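The Second Life of the Corner Lunch Counter

When Joana Quintela took over the lunch counter in Sterorstead in May 2000, the menu had 5 items and the coffee came in one size. She kept all five. The egg sandwich is still on the board, and so is the bean soup, which she makes from the card the previous owner left taped inside a cupboard door.

Places like hers used to be common in mill towns. Sterorstead had one on almost every block of the main street, and people ate at them because they were close to work and quick. When the mill shut, most of the counters went with it. A sandwich chain called Hultivia opened by the highway, and a few of the old storefronts became phone shops.

Quintela stayed open by changing her hours. She starts at five in the morning for the hospital night shift and closes after lunch. The afternoon goes to prep — onions, stock, bread dough for the next day. Her rent is $2128 a month, and she says one slow week can wipe out a good one.

Other owners have tried other things. Motaung, two streets over, sells a single hot dish a day and stops when the pot is empty. Rurkico dropped its tables and now serves only at a window. Both have regulars who come in without looking at the menu.

The food at all three is simple, and so is the way it is served. A small tray and a clear glass will do for most orders.
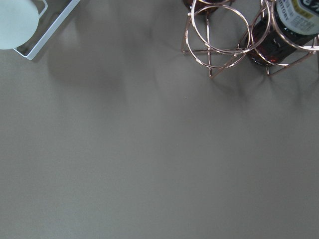
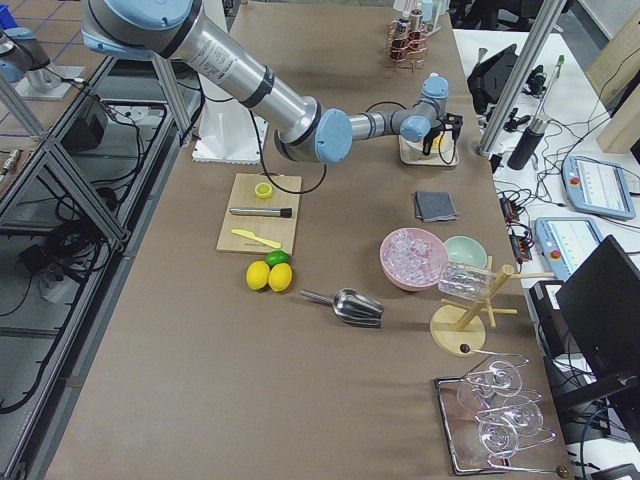
What the owners worry about is who comes next. Quintela has no one lined up to take over. She has talked with a younger cook at Motaung, and they have gone over the books together twice, but the loan is the hard part. Banks want to see growth, and a counter with nine stools can't show much of it.

For now she plans to renew the lease. The stools need new covers, and she wants to get that done before the weather turns warm.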